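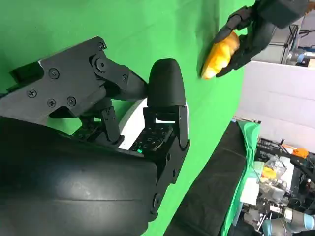
An earlier message in this thread asked:

> Did anyone get to the Brakley open day in April? The notice
> promised a two-arm demonstration on a cloth-covered table,
> and I would like to know whether the grip force is closed-loop
> or just a fixed current limit per item. The Skumar leaflet can
> be read either way. Also whether the cloth gave them trouble.
> We tried felt on our bench and gave up on it, as the fingertips
> kept catching when we went in low.
>
> If the cycle log was handed out, please say where to get it.

I went, in the afternoon slot. Slots were 30 minutes, of which the first part was a safety talk and a walk past the Aaltonen feeder, so the time at the table was short. Notes follow, in the order of your questions.

Grip force. It is a current limit with a table behind it. Each item class has an entry in the Sutus controller with a closing speed, a current ceiling and a hold value. The finger closes at the set speed until current rises, then drops to the hold value. There is no tactile sensing in the fingertips, and the operator said so when asked. The hold value for the soft items was set by hand over several weeks, and they would like to replace that step. So the leaflet is wrong where it says "adaptive", or at least generous.

The black fingertips are rounded, and they rely on the curve of the tip for centering. On glossy items I would have expected more slip than I saw. I did see one item turn in the grip during a lift, and the arm carried on as if nothing had happened, as you would expect from a system with no feedback past the motor. 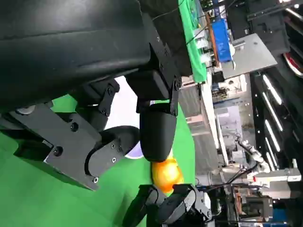
Approach direction matters more than force, in the operator's view. Coming in from the side, the lower finger has to get between the item and the table, and the clearance there is set by a fixed offset in the Sutus config. They run it at 2 mm. Less than that and the finger picks up the cloth. More, and small items roll off the tip before the upper finger arrives.

Cloth. It creases, and they pull it flat between runs. The reason for having it is the vision side, which segments on color, and bright green is far from anything they handle. They tried a painted board first and had trouble with glare. I did not see a finger snag, but the slot was short and I would not read much into that. Felt is probably too thick for what you want. Try a thin woven cloth, clamped at the edges.

Coordination. The two arms do not share a planner. Each has its own zone, and a lock covers the middle of the table. If one arm holds the lock the other waits, with a timeout of up to 2 seconds before it backs out and asks again. This costs cycle time, and it was noticeable when both had work near the center.

Log. There was a printout but no file. It covers 288 cycles from the morning and lists item class, peak current and result code. Result codes are not explained on the sheet. I have a copy and will scan it for the list archive.

I did not get an answer on fingertip wear. If someone else was in a later slot and asked, please post it.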